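Tail length on interrupted stitches, and pads vs. real tissue
Practice Bench forum > Suturing > Technique

kolbrun_h
I'm writing the handout for our March skills block and can't settle on a tail length. Two of our instructors want them short, one wants them long enough to grab at removal. What do you teach?

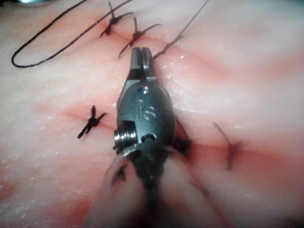 Tail length depends on the thread first. We use black thread for the early sessions so people can see their own knots. The two upper stitches along that faint reddish line have short tails that splay out like a star, and I'd pass those.
Kolbrún Hauksdóttir

dronska40
Too short for me. If the knot slips you have nothing left. I leave more and trim at the end.

ustura
Disagree. Long tails get caught in the next throw. Most of the trouble I see at the bench is thread management, and tail length comes second.
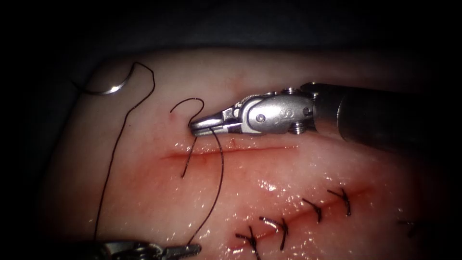 Hjaltested Skills Lab, Suturing Group

Agree with ustura on thread. Look at how much strand runs down the left side of the pad from the needle. I'd want that shorter before tying. We cut to 40 cm for beginners.
Yusri Nasution

dronska40
40 is stingy. You run out after 2 stitches and then you're opening another pack.

y_nasution
We went through 520 packs last year, so I know. I'd still pay for it.

kolbrun_h
What about where the needle goes while you tie? Our group argues over that too.
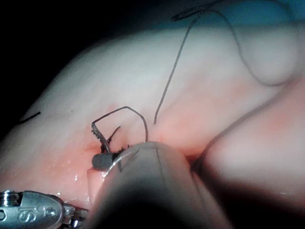

Photo: Hjaltested Skills Lab

I teach people to park it well away from the wound. With a curved needle up over the knot like that, I'd be watching the point the whole time.

ustura
Fine for a beginner. Parking it costs time, and I'd keep hold of it.

dronska40
With ustura on this one. Kolbrún, which pads did you order? The Fiteo ones tear at the edges for us.

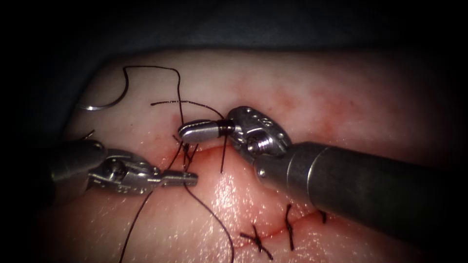

Diagonal incision on the practice pad, thread held at the right

kolbrun_h
Haven't ordered yet. I'll put short tails and 40 cm in the handout and leave the needle question to each instructor.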